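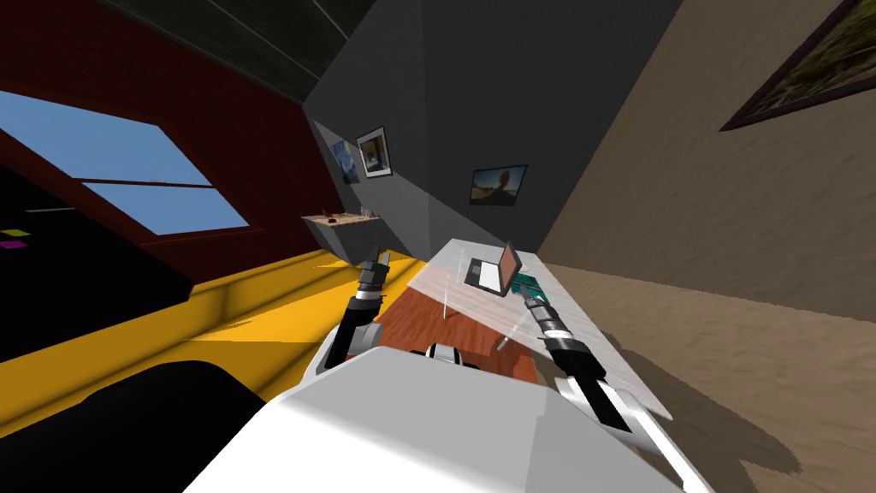
Two robot arms reach over a work area with a small laptop, in a computer rendering.

Sleep clinics should stop treating the home questionnaire as a diagnosis

June 27, 2021

The clinic network in Zakcombe screens adults for insomnia with a 17-item form. Anyone above the cutoff is offered a sleeping pill at the first visit. I think this order is wrong.

A questionnaire records what a person remembers of the past month. Memory of sleep is poor, and it is worst in the people who sleep badly. The Painemal district office published its intake numbers in June: of 1000 adults who scored above the cutoff, 764 had never kept a sleep diary. They were prescribed for on the strength of one form.

A two-week diary costs almost nothing. It shows bedtimes, naps, caffeine and alcohol, and it gives the clinician a baseline to measure any treatment against. Behavioral therapy for insomnia depends on that baseline. A prescription written without one cannot be properly reviewed later.

The usual objection is delay. Two weeks is a long time for someone who is exhausted, and patients at risk should be seen at once. Most are not in that group, and the current wait for a first visit is already longer than two weeks. The diary could be mailed with the appointment letter.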